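Do You Need a Box for That?

December is when the storage people get to us. Every shop on Claltlow Road has its towers of plastic out by the tenth, and every one of them promises that January will be different. I've bought into it for years, and my bathroom cabinet looks the same as ever.

So when Faustine Aubert wrote in to recommend a small lidded box with a handle for first-aid bits, I was not in a generous mood. Half the members who answered our fall survey already own something like it, and Manolis Raptis admits he owns 4, two of them holding nothing but other people's batteries.

My complaint is with see-through plastic in general. Frosted or tinted, it lets you make out that something is in there, and that's about all.
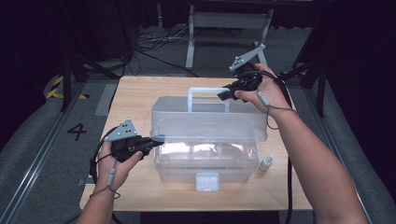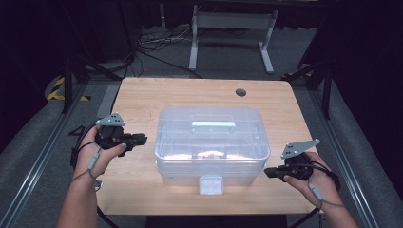

Then there's the handle. Fine for carrying a few bandages down the hall, but I wouldn't swing 6 full bottles of anything from a lid held shut by one little latch. Faustine says hers has never popped open. Maybe so. She also says she re-sorts it every Sunday, and I'd like to know who else will.

If you must buy one, empty the drawer first and throw out whatever has expired. Kyriaki Sarantis did that last week and ended up with so little left that it fit in a soup mug. She's keeping the mug.

Letters in favor of boxes can go to Eirini at the usual address.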